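Student Work > Design and Technology > Term Reports > Packing Up the Small Tools

Last updated: 03/12/2024

My project was about the least glamorous thing in our workroom, which is how we put the little tools away. Everyone at Driltton knows the feeling of needing the bent tweezers and finding every other kind first. Kylie Hoani (my project partner, and a much tidier person than me) reckoned we could fix it with a proper tool roll and a bit of thought, so that's what we did!

We had a budget of 12 dollars for bits and pieces, so the roll had to be one the school already owned. It's black fabric with orange edging, and it has narrow pockets with orange loops down the middle. You slide the handle into a pocket and the loop stops the tool flopping about.

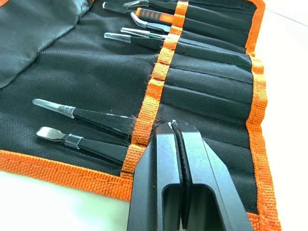 My first idea was to sort everything by length. It looked great and was hopeless to use, as you never go looking for "the second longest one". Kylie wanted to go by tip instead, and I argued with her for most of a lesson before trying it. She was right. Fine points go together, bent ones go beside them, and the flat, paddle-looking ones get the end of the row. I can now grab the one I want without pulling three others out first.

We also decided the tips should all face the same way and stick out past the loops. I like this a lot, because you can read the roll like a row of book spines.
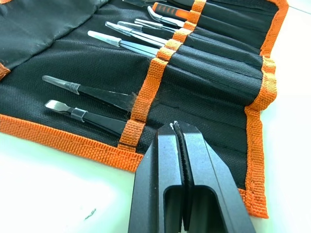

Tweezers in their loops, tips to the upper left.

The next part was working out what doesn't belong in the roll. I'm a stuffer by nature (you should see my locker), but a roll that's too fat won't close nicely. So the clamps stay on their blue rack at the back of the table, and the odd packets live in the green basket with the holes in it. The plastic bag is still a plastic bag. I wanted to do something better with it and ran out of time. 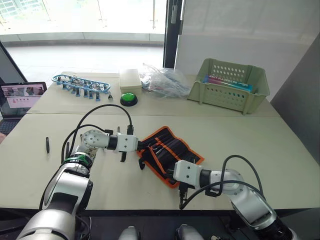
What I'd change

I'd leave the front half of the table for the tools you're using and keep storage to the back half. We sort of fell into doing that, and the seam between the two tables makes a handy line. Laying a few tools out in a row before they go in also helped me heaps, as I could see the tips properly and stop second-guessing the order.

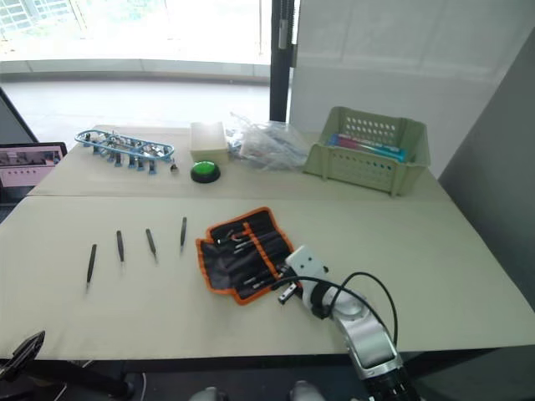

Four slim tools laid out to the left of the open roll.

I'd also like to try coloured thread on the pockets so new students can learn the order faster. Kylie thinks small labels would be easier to read, and we're going to test both in January.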